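Westow lab visit: notes on the February stoppage
29 March 2020

Westow opened its robotics lab to visitors again last month, and I went mainly to hear about the stoppage. Readers of this site will remember the short notice the lab put out earlier in February saying that arm trials were on hold. The notice gave no cause. The visit was a chance to ask, and the staff answered most of what we put to them.

The lab is on the upper floor of a converted works building at Wesomcombe. Parking is at the back, and the entrance is up the outside stairs, not through the street door as the invitation said. Visitors signed a sheet, were given a badge and were asked to keep bags in the front room.

The tour started with the arm cell. This is a fenced area with one arm on a steel pedestal and a bench in front of it. The arm opens and closes drawers, picks up small objects and puts them away again. It runs on control software from Zavala and uses a two-finger gripper that the lab calls the Plorkus. The name has no meaning that anyone could give us. It is printed on the storage boxes, so it seems to have stuck.

What went wrong was the following. During a drawer task the arm closed its fingers on the front edge of a drawer and pulled. The drawer came out as far as its stop. The controller should have read the rise in force, ended the pull and let go. It kept pulling. The drawer front came off, the arm swung back with the front still in its fingers, and the front hit the inside of the fence. The operator was outside the fence and pressed the stop button. There were no injuries. One fence panel was bent and the gripper needed two new fingers.

The arm had logged 849 drawer pulls before that one without a fault of this kind. The lab had set a target of 4000 pulls for the trial, and the plan had been to run part of that with the cell gate open so that objects could be reset more quickly. That plan has been dropped.

The cause was found in three days. The force limit was set correctly in the main program, but a second settings file, loaded when the gripper was changed, put the limit back to the factory value. The gripper had been changed that morning. The screen showed the right number the whole time, as it was reading from the main program and not from the arm. One visitor asked why the two were never compared at startup. The answer was that they are now. The arm will not leave its home position until both values match, and a mismatch has to be cleared by hand with a key.

I asked whether the stop button had worked as fast as it should. The lab measured it after the event and said the time was within its own limit. It did not give us the figure. I would have liked to see it, and I have written to ask for it.

There were two other changes. The fence has been moved farther back from the bench on the operator's side, and the drawer units now have a catch that releases the whole drawer under a heavy pull, so that the front does not tear away. We were shown the old drawer front. The screws had come straight out of the wood and left four clean holes.

After the arm cell we were taken through to the brick-walled room where people do the same kinds of tasks by hand. No arm runs in there. The operators hold a gripper in each hand and work at ordinary tables and drawers, and the recordings are used to teach the arm. This part of the work carried on during the stoppage, and the lab now leans on it more than it did. Pulls that meet a stop are being recorded on purpose, so that the arm has something to learn from besides drawers that open freely.

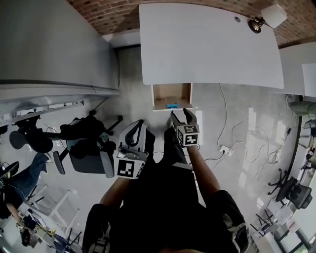
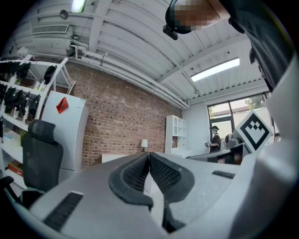

The hand-held work has its own safety rules, and they are shorter. Operators are told to look where they are stepping before they turn, and to put both grippers down before picking up anything that has fallen. A gripper that pinches or sticks goes into a separate box and is not used again until it has been opened up and checked. I asked if there had been any injuries on this side of the work. There had been a pinched finger and a bruised shin, both written up in the accident book.

Visitors were allowed to try a pair of grippers at a practice table. They are heavier than I expected and my wrists were tired within a few minutes. Pulling a drawer with them is easy enough. Judging how hard you are pulling is much harder, and I hit the stop with a bang on my first try. It gave me some idea of what the arm has to deal with.

The session ended with questions in the front room. Most were about when the arm trials would start again. The lab is running the arm at reduced speed with no objects in the drawers, and will go back to the full task when that run has been finished and signed off. It would not name a date. Someone asked whether Zavala had been told about the settings file. It had, and a corrected version has been received but not yet installed. Until it is, the startup check stays in place, and the lab expects to keep the check afterward as well.

A written report on the stoppage is promised to everyone who signed the visitor sheet. It had not arrived when I wrote this. Coffee was provided, lunch was not, and the nearest place to eat is a ten-minute walk back down the hill toward the station. Anyone going on a later visit should wear closed shoes, which are required in the arm cell. Two people in our group had to watch that part through the window.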